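Ticket: Left gripper stalls during laundry load, arm stops with torque fault
Project: Grundeo
Site: Murnness test flat, utility corner
Opened by: Muchen Yu
Assigned to: Willy Van Wijk
Priority: Medium
Status: Monitoring

Summary
The left arm stops partway through the laundry task with a torque limit fault at the wrist. The gripper stays at whatever opening it had when the fault was raised. The right arm carries on holding its last position. First seen on Tuesday, shortly after the Staltadico controller update.

Muchen Yu, 09:20
Task is the usual one: take a garment from the bag, carry it over to the top loader, release it above the drum, go back for the next. The fault comes on the return leg. It has not appeared with the lid shut and the arm moving over the floor only. Controller log gives "wrist torque over limit" and then "motion held". Power cycling the arm clears it. Homing is normal afterwards.

Left and right grippers are the same build. Finger pads changed in April, no work on either one after that.

Willy Van Wijk, 10:05
Please run it again with logging on and the speed scale at 50 per cent. I need to know whether the torque climbs slowly or jumps. Check the wrist cable as well. If the loop is too short it will pull at the end of the reach and we will see a slow climb.

Muchen Yu, 11:40
Done, three runs at 50 per cent. Two finished, one faulted. Torque is flat for most of the return leg and then jumps within one log interval. Cable has slack at full reach and there is no wear on the sleeve.

Both grippers at the work position, left arm extended towards the door frame:

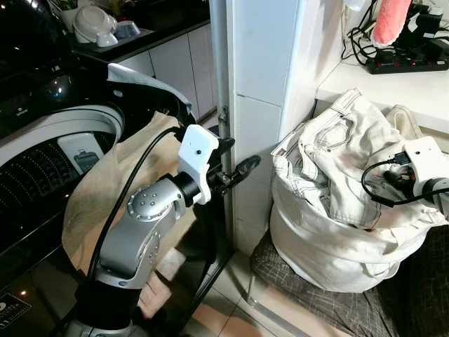 Fig. 1. Left gripper fingers near the hinge side of the metal door frame; right gripper over the laundry bag.

Willy Van Wijk, 12:15
A jump of that kind is contact. The fingers are very near the frame in that position. What is the frame set to in the collision model?

Muchen Yu, 12:50
It was not where I expected. The model has the pillar as a plain box and the door frame is not in it at all. The planner therefore treats the strip beside the tiles as free space. The old waypoint file kept the wrist at 760 mm from the arm base on the return leg. The new controller shortens the path by itself and takes it out to 800 mm. The fingertips get there first.

Willy Van Wijk, 13:10
That fits. Two changes, please, in this order:

1. Add the door frame to the model as its own object, hinge included, with a 30 mm margin on all sides.
2. Turn off path shortening for the return leg until the new model has been tested.

Leave the torque limit alone. It did its job. Do not raise it to get runs through.

Also look at the fingertips under a lamp. If a pad has lifted, swap the pair and note it here.

Muchen Yu, 15:30
Both changes made. Left pads have a scuff on the outer edge, not lifted. Swapped as a pair anyway, old ones kept in the spares drawer.

Ran the full task at 50 per cent, then at full speed. No faults. The return leg is slower by almost a second. One pair of jeans caught on the lip of the bag at full speed and the right gripper lost it, no fault raised. I will open a separate ticket for that if it repeats.

Willy Van Wijk, 16:05
Accepted. Keep path shortening off on this site. Boros will have to answer why an update switches it on for existing waypoint files without a warning – I have sent them both logs and the waypoint file.

Other sites on the same controller version should have their collision models checked for door frames before the next run. Ticket stays open until Boros replies.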